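The Vernberg folding board cost me 200 crowns and promises a drawer "like the shop's." I have owned it since May. On T-shirts it is smug and excellent: flap, flap, flap, done. 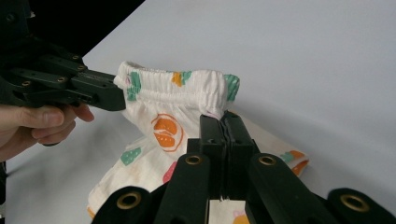 My complaint is with the hinges, which squeak like a gate. Makus sent a spare set and those squeak in a lower key. It also sulks at anything small with a gathered elastic waistband, like the little white garment in the photo, and I go back to folding those on my knee. Three stars, one of them for the T-shirts.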